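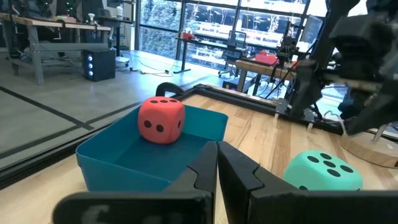 Dice: The Little Cubes That Love Surprises

Grab a die from the nearest board game and give it a roll. Go on, we'll wait! What did you get? Now roll it again. Did you know what was coming? Of course you didn't, and that is exactly what makes dice so wonderful. People have been tossing them for thousands of years, and they still make us hold our breath.

First, a word about words. One cube is called a die. Two or more are called dice. Plenty of people say "a dice" and everybody knows what they mean, but if you say "die" you will sound very grand at family game night.

What are the dots called?

The dots on a die are called pips. You'll find pips on dominoes too, and the little hearts and spades on playing cards have the same name. An ordinary die has six faces, with one pip on the first face, two on the next, and so on up to six.

The pips are arranged in patterns that stay the same from die to die. Three pips make a slanting line. Four make a square. Five is a square with an extra pip in the middle, and six is two neat rows of three. Because the patterns never change, your brain learns to read them in a flash. Try it! Ask a friend to roll a die and cover it up quickly. I bet you can say the number without touching each dot and going "one, two, three..."

The secret of seven

Here is my favorite dice fact of all. Pick up a die and look at the top. Now peek underneath. Add the two numbers together.

Did you get seven? On a standard die, opposite faces always add up to seven! The one hides across from the six, the two is across from the five, and the three is across from the four.

You can use this to do a magic trick. Stack three dice in a tower while your back is turned to nobody but the cat, then call your audience over. Tell them you are going to add up all the faces that are hidden from view on the tops and bottoms: the very bottom, and the places where the dice touch. All you need to do is glance at the number on the very top of the tower. Three dice have three pairs of opposite faces, and each pair makes seven, so that's 21 altogether. Take away the top number and say your answer out loud. If the top shows a 4, the hidden faces add up to 17. Then take the tower apart and let everyone check. It works every time with standard dice!

Is a die fair?

A fair die gives every face the same chance of landing on top. That's why a cube is such a good shape for the job. All six faces are squares of the same size, so no side has an advantage.

When you roll one fair die, the chance of getting a five is one out of six. The chance of a two is one out of six as well. Lots of children are sure that sixes are harder to get, and it really can feel that way when you need one to start a game. But you remember the sixes you were waiting for much more than the twos you didn't care about. The die doesn't know what you want!

It doesn't have a memory, either. Suppose you roll three sixes in a row. What are the chances of a six on your next roll? Still one out of six. The die starts fresh every single time.

Two dice are a different story

Now things get really exciting. Roll two dice and add them together. The smallest total is 2 and the biggest is 12, but those totals don't all turn up equally often.

There is only one way to make 2: both dice have to show a one. There is only one way to make 12: two sixes. But look at seven! You can make it with one and six, two and five, or three and four, and each of those can happen two ways around, depending on which die shows which number. That gives seven six different ways to happen, out of 36 possible rolls. No other total has as many.

Race the numbers

You can watch this happen with a game called Flivard, which is great for a rainy afternoon in June or any other month.

You will need two dice, a sheet of squared paper and a pencil.

Write the numbers 2 to 12 along the bottom of your paper. Each player picks a number to cheer for. Roll both dice, add them up, and color in one square above that total. Keep rolling. The first column to reach ten squares wins the race!

After a while your paper will start to look like a hill, with the middle numbers climbing higher than the ones at the ends. It might be a bit lumpy. Small numbers of rolls often give lumpy hills - that's chance for you. If you could roll 1000 times, your hill would most likely be a lot smoother. (If you do try it, share the job with friends and have some snacks ready.)

Dice from long ago

Before people made cube dice, many of them played with the ankle bones of sheep. These knucklebones could land on 4 different sides, but the sides weren't the same shape, so some came up more often than others. Later dice were carved from bone, stone, ivory and wood, or made from clay.

Today dice come in all sorts of materials and sizes. Hard plastic ones make a lovely rattle. Big foam ones are quiet, soft to throw and easy to read from across the room. Some dice aren't cubes at all, and you can find them with four, eight, twelve or even twenty faces.

Try this next

Make your own die from a square of modeling clay. Press in the pips with the end of a pencil, and remember the secret of seven when you choose where they go. Let it dry, then roll it 60 times and keep a tally. A perfectly fair die would give you something close to ten of each number. Does yours have a favorite?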